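Cataloging the Cenditz Papers
Student project report, Moltodberg College Library
Jinfeng Wan
2026-08-26

My project was to sort and list the papers of Iten Cenditz, a former football coach at the college. The family gave the library eight boxes in April. I was asked to write a finding aid and choose items for a small display.

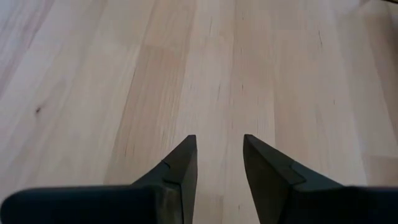 The boxes had no clear order. I kept the letters together by sender and put the game programs in date order. Roughly 120 letters are now in folders. Most are from former players, and a few are from Qiu Hall, the dorm where Cenditz worked before he coached.

Five folders of medical and pay records are closed for 30 years under library policy. They are listed by title only.
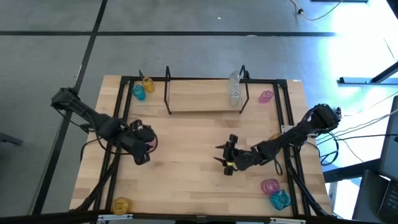

The programs were easier. Several had rusted staples, which I removed before filing. I did not finish the scrapbooks, as the glue has failed on many pages and they need to go to the conservation lab first. 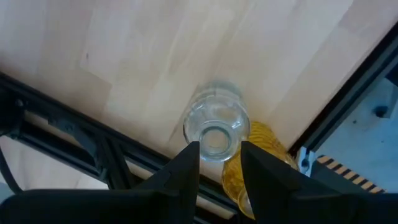
Figure 3. Clear glass bottle on a wooden tabletop.

The finding aid is on the library's shared drive. The scrapbooks still need page-level notes.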